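Workshop notes, 7/9/20. Filed under buying and budgeting.

## Pricing a small arm before you order one

The figure on the quote is the arm. It doesn't cover the gripper, the bench, the mounting plate or the time you'll spend setting up. When I bought for the Clisthorpe unit the arm and gripper from Doucet came to £2852, and I had put nothing aside for the rest. Go through these first.

**Start with the job.** Write down what the thing has to pick up, then gather the worst ones you have and keep them for testing.
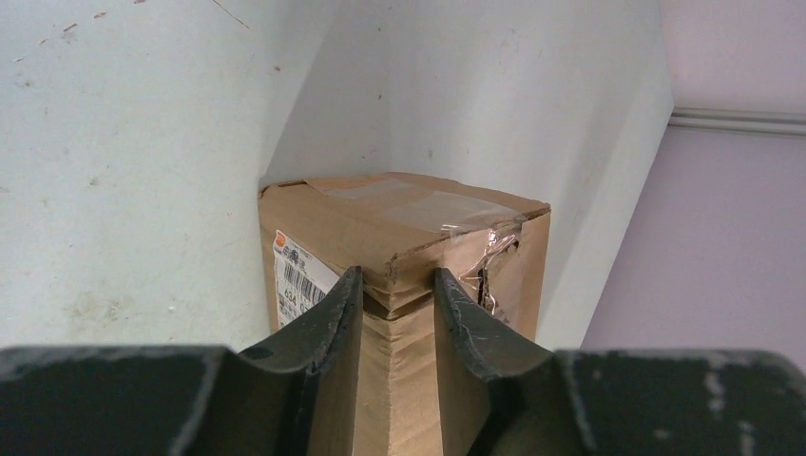 Suppliers like to demo with clean new cartons. Ask them to use yours. A box with a crushed front corner and tape peeling off the side is what turns up on a normal delivery, and a gripper that only copes with square edges will cost you in stoppages. Take two or three like it when you visit.

**Fingers are a consumable.** They scuff and chip at the edges. Ovmont wanted £80 a pair and Nerkevmont £23 for a plainer sort. I'd put two spare pairs of the cheap ones on the first order and see how you get on. Check the screw pattern before paying, as the two makes don't swap.

**Surface.** A pale, matt worktop is easiest for the camera to work with. You can paint an old one. Wipe it down at the start of the day, as hairs and specks show up on white.
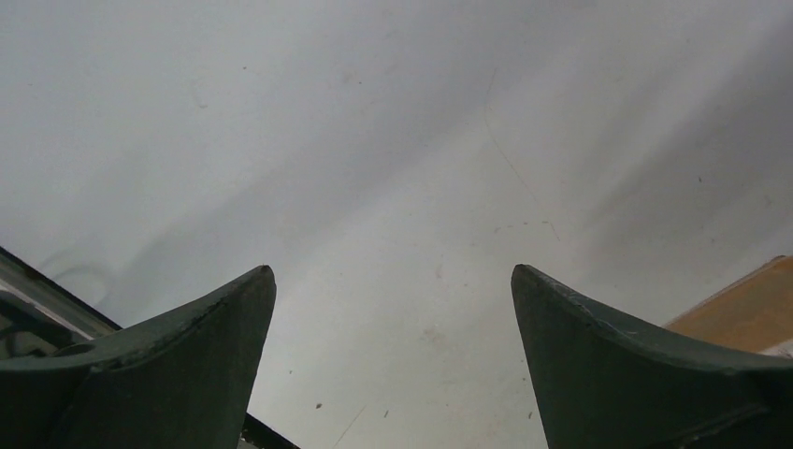

Budget for a second board too, cut to the same size, so you can swap when the first gets marked. Mine cost less than the paint.

**Small items.** If you're handling stationery or anything else that slides about, cut down old boxes for bins. Moulded trays were quoted to me at £108 a set and I sent them back in March.

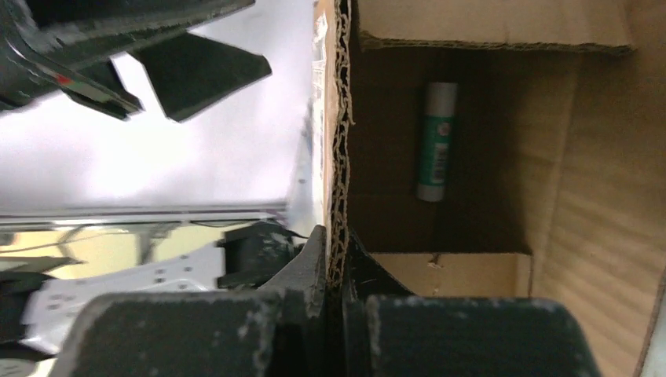

Cardboard lasts a few weeks if the walls are double thickness. Tape the raw edges or they fray. Don't order proper trays until the layout has stopped changing.

**Lighting.** Get a lamp with a dimmer. Glare off a window or a bright ceiling will wash out half the view.

**Cables.** Measure the run with the arm at full stretch and add a metre.

Myrtle Lindgren has the spreadsheet I used, with a column for carriage, if you want a copy. Carriage on the arm was extra and so was the pallet.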